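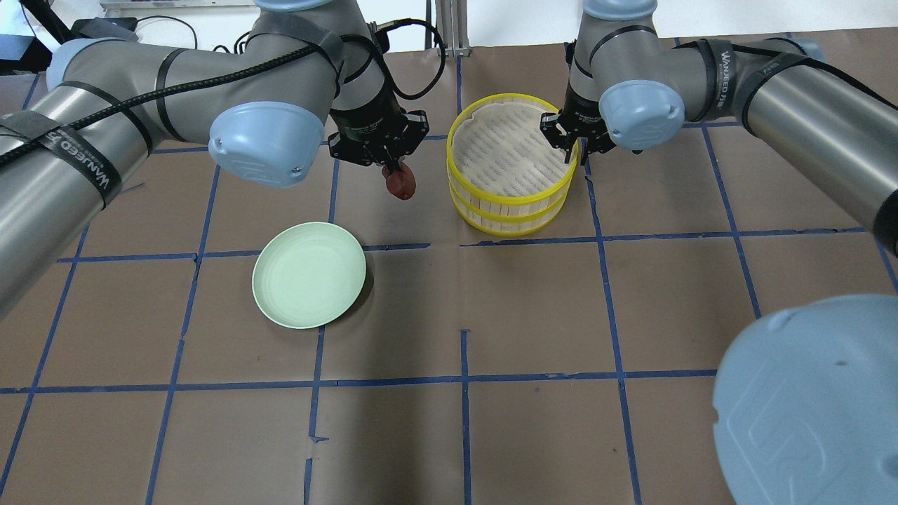

What is the Sadarow Chamber of Advocates?
The Sadarow Chamber of Advocates is the professional body of the lawyers who practise before the district court in Sadarow. It keeps the roll of advocates, hears complaints about their conduct and gives its opinion on new court rules.

Sadarow Chamber of Advocates

The Sadarow Chamber of Advocates (often only "the Chamber") is a self-governing body with its seat in Sadarow. Membership is obligatory for every lawyer who wishes to appear in the district court or in the smaller court at Fidinwood. The Chamber has 584 full members. Trainee lawyers are entered on a separate list and may attend the general meeting, but they do not vote there.

History

The Chamber grew out of a reading society, which bought law reports for its members and lent them out for a small fee. When the first Advocates Ordinance came into force, the society was given the duty to keep the roll, and it changed its name. The lawyers of Fidinwood had their own association for a long period. It was joined to the Chamber after the Fidinwood court lost its criminal division, and two seats on the council are still reserved for members with an office in that town.

Organisation

The council is elected by the general meeting, which is held every March. The president, at present Þórey Hedegaard, chairs the council and represents the Chamber before the courts and the ministry. A president may serve 2 terms, one after the other, and must then stand down for at least one term.

The office of the Chamber is open to the public on Wednesday afternoon. Persons who cannot pay for a lawyer may there receive a first advice without charge, given by members in turn.

Discipline

Complaints must be made in writing and signed. A member of the council who has no connection with the parties examines the papers and either closes the matter or sends it to the disciplinary panel. The panel can give a warning, impose a fine or suspend the advocate from practice. Removal from the roll can be ordered only by the court, on the request of the panel. An appeal against a suspension must be lodged with the same court, and the suspension does not take effect until the appeal is decided.

The De Haan dispute

The best known conflict in the history of the Chamber concerned the law firm De Haan, which had offered fixed prices for simple divorces in a newspaper. The panel considered this to be forbidden advertising and imposed a fine. The court set the fine aside, and held that a true statement of price does not harm the dignity of the profession. At the next general meeting 245 members voted to delete the advertising rule, and it was replaced by a shorter one against misleading statements.

Library

The library of the former reading society is kept in the Chamber's building. It includes 700 bound volumes of law reports and the Nalico collection of older commentaries on land law. Members may borrow the commentaries, while the reports must be read on the premises.

See also
Advocates Ordinance
Fidinwood court
Legal aid in Sadarow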